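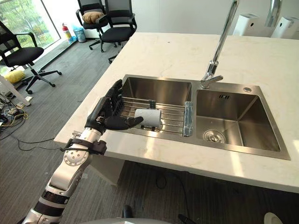

Kitchens and washing up

Home | Bookings | Rooms | Prices | FAQ | Contact

Updated October by the Nodstead Hall bookings desk

Can we use the kitchen if we have only booked the small room?
Yes. Kitchen use is included with every room. If two groups are in on the same day you will need to share, so please keep to one side of the worktop.

What time can we get in?
From the start of your booked time. If you need to set up food first, book an extra hour. Saturday evenings fill up early in the year.

How many plates and cups are there?
There are place settings for 13 tables of 6. Serving dishes are in the tall cupboard by the hatch and must go back there.

Do we have to do our own washing up?
Yes. Wash, dry and put away everything you have used. Bring your own tea towels. Washing-up liquid is supplied.

Can we pour cooking oil down the sink?
No. Let it cool, put it in a container with a lid and take it home. The same goes for fat from roasting tins.

Where does the rubbish go?
Food waste goes in the brown bin and glass in the green one. Anything that does not fit has to go home with you. The Grikham tip is closed on Sundays.

Can our caterer bring a gas burner?
No gas indoors. Electric hot plates are fine, but do not run two from the same socket.

What if we break something?
Leave a note in the kitchen book. We do not charge for the odd cup.

We use cookies to remember your booking details. Accept | Manage settings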